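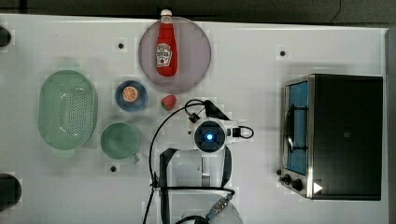 What is the best way to store play food with mixed kitchenware when the plates and bowls are different sizes?

Sort by footprint: largest flat piece on the bottom, bowls and mugs next, food in its own container on top.

Play Kitchens and Small Storage > Layout and packing
Thread started 12/13/23

trokbridge_shelf
That is the short version from the sticky. My own setup has a round plate, a small blue bowl, a green mug, an oval colander and a toaster oven. Food is a ketchup bottle, an orange slice, a strawberry and a few small pieces. It all has to fit on one shelf 20 inches wide, so I lay everything out on the white table first and decide what nests.

The colander is the problem. It is the longest of the dishes and its rim sticks out past anything I put under it. The plate takes the bowl without trouble.

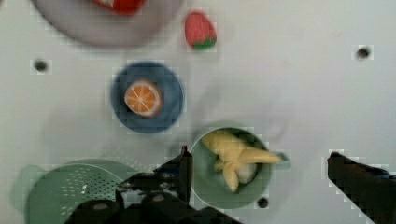 The bowl can keep the orange slice inside it when packed, because the slice lies flat and adds no height. The strawberry goes in the mug. The bottle does not nest with anything and travels on its side, on the plate.

dimitrov_bins
Disagree on the plate. A bottle on its side rolls every time the shelf is bumped. Put it in the colander. The raised rim stops it, and the colander then earns its space.

trokbridge_shelf
Tried that in August. The bottle fits, but then the colander can't go under the plate and I lose 10 inches of shelf. With the toaster oven at one end I don't have 10 inches.

arnis
Have you considered taking the toaster oven off the shelf? Appliances should be stored separately. Mine sits on the floor of the closet with the door facing out, and small food goes inside it.

dimitrov_bins
Food inside the oven is how you lose food. I keep around 200 pieces across 17 bins, and the ones I have to hunt for are always in an appliance.

arnis
You have 200 pieces. OP has one table's worth. Different case.

trokbridge_shelf
Arnis is right about the scale. I'm still leaving the oven on the shelf, since it gets used daily. Revised order, left to right: colander with the bottle in it, plate with bowl and mug on top, oven. The small red pieces go in the bowl with the orange slice.
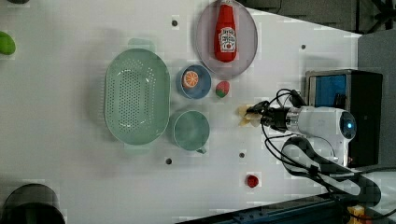 Margaux Hoarau
Check the mug before you commit to that. A handle makes it wider than it looks from the top, and next to a bowl on the same plate it can end up hanging over the rim. I hang mugs on a hook under the shelf.

iria
Hooks work if the shelf is thick enough to take the screw. Mine was not.

trokbridge_shelf
Will measure the shelf tonight and post the thickness.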